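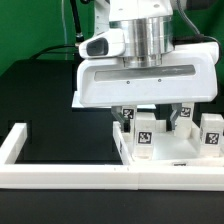

What the new cell changed for the people on the kitting bench

Student project report, placement module
Site: Goven, Stotport

1. How I ended up doing this

I spent my placement at Goven, who make small control units for heating systems in a long low building on the edge of Stotport. My course asks for a project on "a change at work", and as luck would have it the change was already going on when I got there! The firm had bought its first robot cell for the kitting area, and my supervisor said I could follow it for as long as I liked, provided I also did my share of the labelling (I did a lot of labelling).

I'm not an engineer. I'm doing a business and work studies degree, and I went in knowing more or less nothing about grippers. So this report is mostly about the people who work near the thing, with a bit about the machine where I need it.

2. What kitting is

Each control unit is built from a handful of parts, and before anyone can build one, somebody has to put the right parts in the right tray and send it over to assembly. That's kitting. It sounds easy and for the first hour it is. By the third hour I'd put two left-hand covers in the same tray and not noticed, and I was being careful!

Before the cell came, all the kitting was done by hand at one bench by people who rotate with packing. They read a pick sheet, took parts from the racks, filled the tray and ticked it off. The pick sheet is a printed thing and has its own folklore. There's a code for a bracket that was dropped years ago and everyone just knows to skip that line.

The cell was put in by an outside firm called Benedetti, and the software that tells it what goes where is called Plitolar. Everyone on the floor calls the whole lot "Plitolar" now, arm and all, as in "Plitolar's stopped again".

3. What the robot does and doesn't do

It's one arm with a two-fingered gripper. The finger blocks and the white blocks in the tray all carry those square black-and-white markers, a bit like chunky QR codes, and the system uses them to work out where things are. I spent a good while thinking they were stock labels. They aren't, and you mustn't put a stock label over one, as I found out.

When I was there it handled the holding blocks and the simpler parts. Anything with a cable on it still went in by hand, and so did the foam inserts, which it squashed.

In my last full week on the cell it did 2,148 picks. I got that from the Plitolar screen. The target the manager had in mind was 2,000, so that was a good week, although it had two not very good ones before it. It stopped 51 times in that same week and needed a person to come and sort it out. Most of those were quick (close the door, press reset, carry on) but a few needed a proper look and one needed Benedetti on the phone until well after dinner time.

4. How I found things out

I watched, I asked questions and I handed out a short form. I got 20 forms back, from both shifts, which I was really pleased with. I also sat in on the shift handovers, which told me more than the forms did. People write "fine" on a form and then talk for ten minutes at handover about the reset button.

I haven't used anyone's name. A couple of people said they wouldn't mind, but it's a small place and it would be easy to guess the rest.

5. What changed for people

5.1 The walking

This came up more than anything. Kitting by hand means going back and forth to the racks all shift. With the cell running, the person looking after it loads parts in at one side, takes trays away at the other and otherwise stays close by. Two people told me their knees were better for it. One told me she missed it, as going to the far rack was when she got to chat to the packers. I hadn't thought of that at all, and nor I think had anyone who planned the layout.

5.2 The waiting

When you kit by hand you set your own pace, more or less. When you look after the cell you wait for it, then it stops and you rush. Several people said this was more tiring than being busy the whole time. I tried it for a morning and I agree. You can't settle to another job, but you also feel daft just standing there. Some of the evening shift had started folding boxes next to the cell, and the day shift thought that was cheating (it got quite heated).

5.3 Who knows what

Under the old way the people who'd been there longest were the ones you asked. They knew the parts, the racks and the bracket line. With the cell it was whoever had done the Benedetti training, and only four people had, all on days. So for the first stretch the evening shift had a machine they weren't allowed to open. They'd stop it, go back to the bench and kit by hand until morning, and then get asked why their numbers were down! This was the one thing people were properly cross about, and I think they were right to be.

It got better when one of the evening lot was trained. She then wrote her own single sheet on what to do when it stops, in much plainer words than the manual, and taped it to the guard. Days use it too.

5.4 Jobs

Everybody asked me about this, as if I'd know. Nobody was let go while I was there. One person moved from kitting to testing, which she'd asked for, and a temporary post in packing wasn't renewed. The manager told me the two things weren't connected to the cell. People on the floor were less sure. I can't settle it either way and I'm not going to pretend to.

6. What I'd suggest

- Train at least two people on each shift before a cell goes live.
- Let people say where the loading side should be. The one at Goven is on the wrong side for the racks and every single person who loads it has said so.
- Agree a second job to do while waiting, and make it the same on both shifts.
- Take the dropped bracket off the pick sheet. It's nothing to do with the robot but please, somebody.
- Log the reason for each stop, in the words of the person who fixed it. The screen only gives a code, and the same code came up for a bumped tray and for a door left open.

7. Things I'd do differently

I'd have started the forms before the cell was switched on, so there was something to compare with. I joined in May, when it was already bolted down, so everything I've got on the old way is from memory (other people's) and from the days when the cell was off. I'd also ask fewer yes or no questions. And I'd talk to assembly, who get the trays at the other end. I only spoke to one person there, on my second last day, and she said the trays were neater now but turned up in lumps, six at once and then none. That could have been a whole section!

Thanks to everyone on both shifts for putting up with me and my clipboard.

Comments (3)

stotport_lass
The waiting bit is spot on. We've got a wrapping machine at ours and it's the same thing, you're bored stiff and then you're running. Did they ever sort out the box folding argument?

Reply from the author
Not while I was there! Evenings were still folding when I left.

benchhand
Good read. Would like to see the stops split by shift if you've still got the numbers. I bet most of them are just after changeover.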